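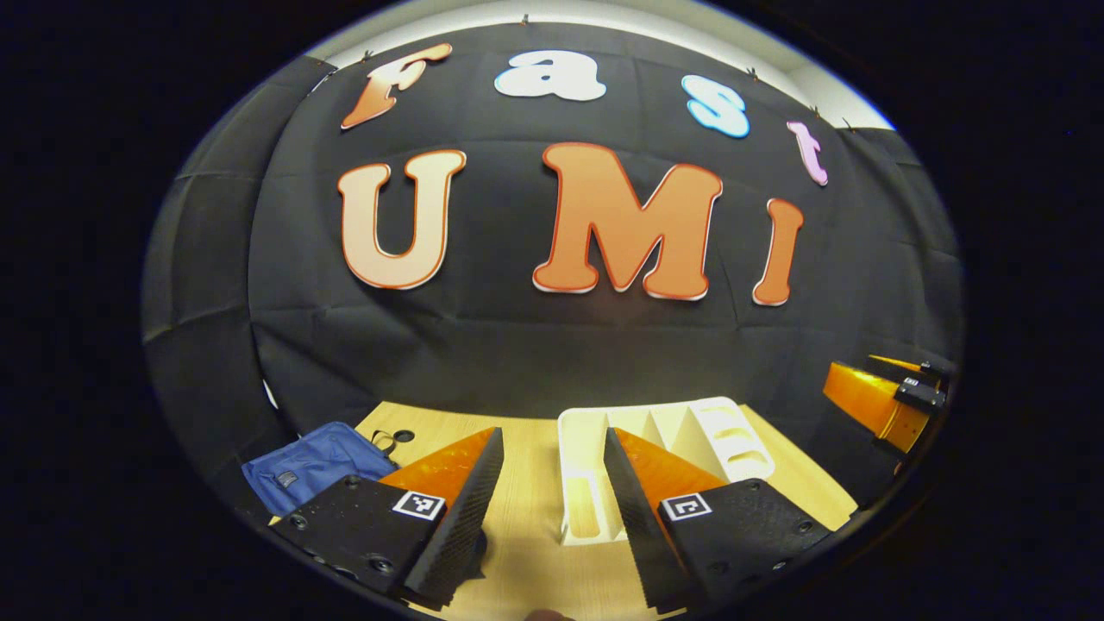

Mawuli Amegashie wrote to me that a pouch is where cables go to die, and that I should quit telling people to buy them. He had read my column on packing and he was pretty worked up! His point was that once you own six little zip bags you stop knowing what you own, and you end up buying the same charger twice.

Okay, fair. I have bought the same charger twice. (The second one was in the first pouch the whole time, under a pack of gum from Jurnatitz.) But I still think he's wrong, and I've been grumbling about it all week while clearing off my own table.

My beef is with the hard organizer, the box with the molded slots. I paid 870 for one when we lived in Pokitz, which in local money was a nice dinner out, and it held exactly the stuff I had that month. Then I got a new phone and half the slots were useless. It sat in the closet until February and then I gave it to my sister, who keeps buttons in it.

A soft fabric pouch doesn't care. You cram it, you fold it over, you toss it on the table and it slumps there looking like laundry, and I'm fine with that. People see a crumpled pouch and think mess. I see something that'll squash into whatever corner of the suitcase is left over after the shoes!

Where I'll meet Mawuli halfway is the emptying. Dump the thing out on a bare wooden table when you get home, all of it, and look at it. I skipped that after our Tetteh trip and carried a dead flashlight through two more airports.

So keep the pouch, Mawuli. Maybe own two of them. I have four, and I'm working on it.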